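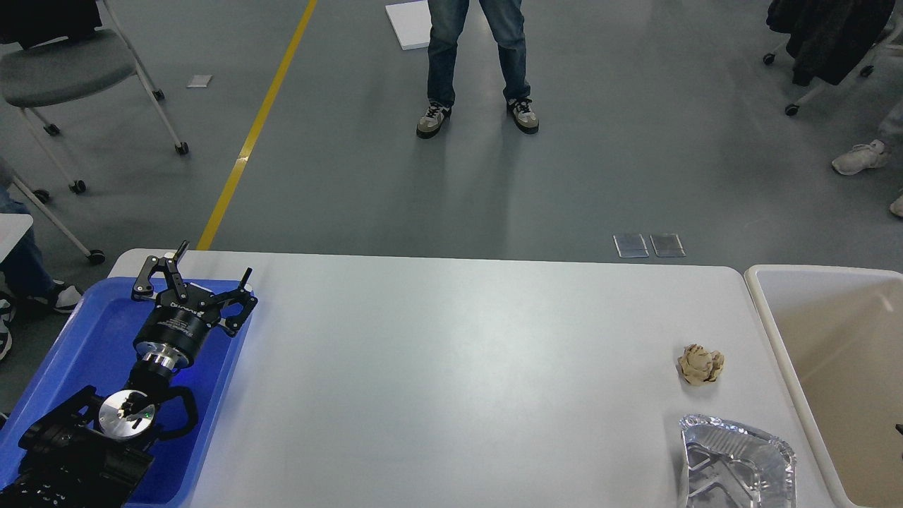
Clearing up after lunch: questions about our two-arm tidying study

I'm Jummai Mohammed and I look after the Trolum project at Areck. People keep emailing me the same things about the paper, so I've put my answers in one place. Last updated 5 May 2018.

What were you trying to find out?

Whether a robot with two arms can learn to clear rubbish off a table from people showing it how, and how much the order of the jobs matters. We had a hunch that the order was doing a lot of the work (I'd lost a small bet on it already) and we wanted numbers.

How many demonstrations did you use?

943 in the end. We'd planned on 3,000, which looks very silly now! Fatima Olaniyan plotted the learning curve as we went along and it had gone almost flat, so we stopped collecting and spent the time on testing.

Who gave the demonstrations?

There were 11 of us, and some were much better at it than others. Oluwatosin Tamuno is wonderfully smooth. I'm jerky and I over-correct. We kept my demonstrations in anyway — the policy trained on everybody did better than the one trained on our best three people, and I've been unbearable about that ever since.

Why rubbish? Why not nice solid blocks?

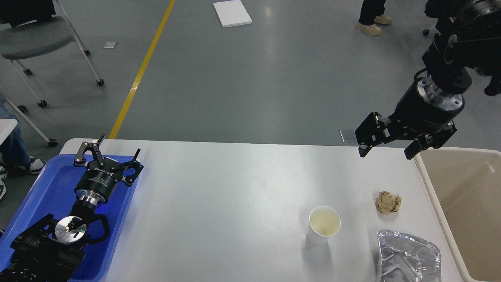 Blocks are a bit too kind to a robot. They keep their shape, they look much the same from every side, and a slightly bad grasp usually still works. Rubbish has none of those manners. Take a ball of crumpled tan paper, a crumpled foil tray and a white paper cup that still has some pale yellowish liquid in it: the paper forgives nearly any squeeze, the foil can fold up between the fingers, and the cup has to stay upright. All three can be on the same table with the bin just past the end of it, so the policy has to pick an order as well as a grip. That's the bit I find exciting.

So does the order matter?

Yes, quite a lot. When we let the policy choose for itself, it cleared the table more often than when we gave it a fixed list. It tends to leave cups till late, and I'd love to say it knows they're risky, but I think it simply copied us. Hrvoje Popescu disagrees with me and has a whole appendix about it (Appendix C, have a look, it's good).

How did you score a trial?

Each trial was one table of rubbish. It counted as a success if everything ended up in the bin and nothing was spilled. No half marks. We ran 30 trials per condition, and somebody who hadn't trained that policy did the scoring.

What goes wrong most often?

Foil. The fingers close, the edge bends, and the tray slides away. The second most common failure is the two arms waiting for each other, each one politely hovering. It's very funny the first time and then it isn't.

Did you try it anywhere else?

Only at our Endgate site, with a different table and different lighting. Success dropped, as you'd expect, and a small top-up of local demonstrations brought most of it back. Garba Omoregie ran all of that and is the person to ask about the lighting.

Can I have the data?

Soon, I hope! We're aiming for July. It'll come with the Ogunleye toolkit, our own scripts for lining up the camera and arm recordings. They work fine but the comments are mostly me grumbling, so I'd like to tidy those first.

Will it work with one arm?

We haven't tested that properly. You could mask out one arm's actions and retrain, but cups would probably suffer. If you do try it, please write and tell me how you got on.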